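## 7. Gripper faults during pick and place

This section covers the faults most often logged on the Clenari two-arm cell when it is run with the Sayce gripper controller, version 4 or later. It replaces the April issue of the same section. Issued by Mikow on 11 June 2019.

**CAUTION:** Press the stop button and wait for the status light to turn amber before you reach into the work area. The arms hold their position when stopped, but the gripper motors stay live until the amber light shows.

### 7.1 Fault 2557: contact before expected position

The controller raises fault 2557 when a finger meets resistance earlier in the closing stroke than the program allows. The fingers stop where they are and the arm will not move until the fault is cleared. In most cases the item is sound and the cell's idea of where it stands is wrong.

Check the work surface first.

1. Press stop and wait for amber.
2. Look along each line of blue tape. It should be flat and straight, with clean edges.
3. Check that the surface has not moved under the arms. If it has, go to 7.3.
4. Clear small items away from the marked area and its borders, including rubber bands, offcuts of tape and cable ties.
5. Check that no cable can be dragged across a marked square when an arm moves.
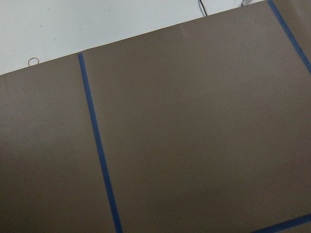
*Figure 7-1. Tape edges and the border of the marked area, wrist camera view.*

Loose items outside the tape still matter. The Lollix vision software searches a margin beyond the outer lines, and a small loop or a length of wire there can be taken for the rim of a container. If this happens the log shows entry 133 just before the fault.

### 7.2 Releasing an item held off-centre

Use this procedure if the gripper has stopped with an item between the fingers, or with only one finger touching it.

**CAUTION:** Do not pull the item out by hand. Thin-walled cups can spring back or split, and the fingers may close the rest of the way when the load comes off.

1. Leave the cell in amber and open the **Manual** page on the Sayce controller.
2. Select the arm that has faulted. Left and right are the robot's own, so the left arm may be on your right – check the name on the screen before you touch anything else.
3. Set the jog speed to **Low**.
4. Open the fingers one step at a time until both are clear of the item.
5. Raise the wrist straight up. Do not swing it sideways while a finger is still below the rim.
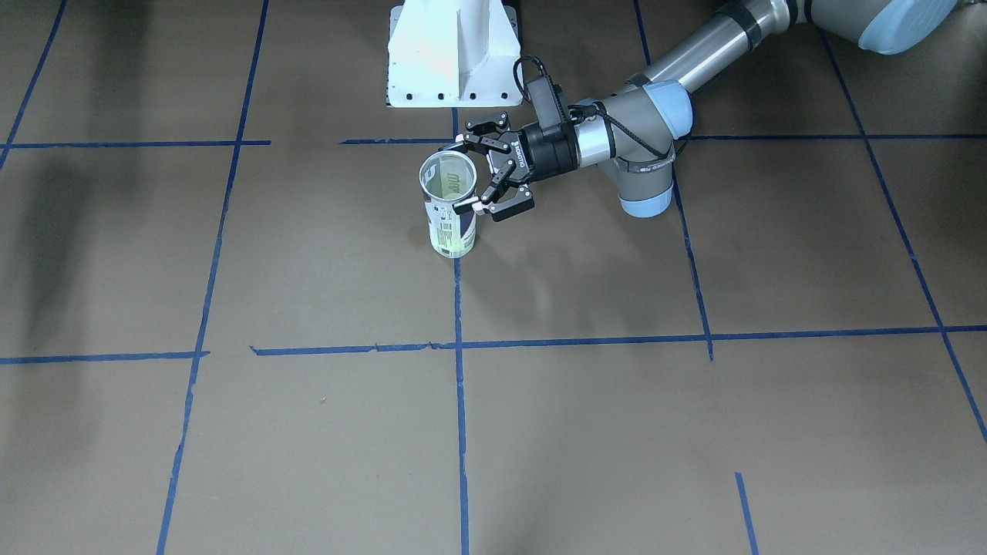 6. Check that the camera cable has enough slack at the wrist and elbow before you jog any further. A tight cable can shift the wrist reading and bring the same fault back on the next cycle.
7. Inspect the fingertip pads. Replace them as a pair if either is torn or has come away at a corner.
8. Return the arm to **Home** and clear the fault.

**Note:** If fault 2978 appears when you press **Clear**, the fingers are not fully open. Repeat step 4.

### 7.3 If the fault returns

Run the short calibration from the **Service** page, then one cycle at low speed with an empty cup. If the fault comes back at the same square, lift and re-lay the tape there and calibrate again. Overlapping ends and small gaps are accepted at crossings but should be avoided along the sides of a square.

If it comes back at different squares, the finger position sensor is likely to be at fault. Take the arm out of service, save the log and order sensor kit 1305. Do not raise the contact limit to get round the fault – the limit also protects hands.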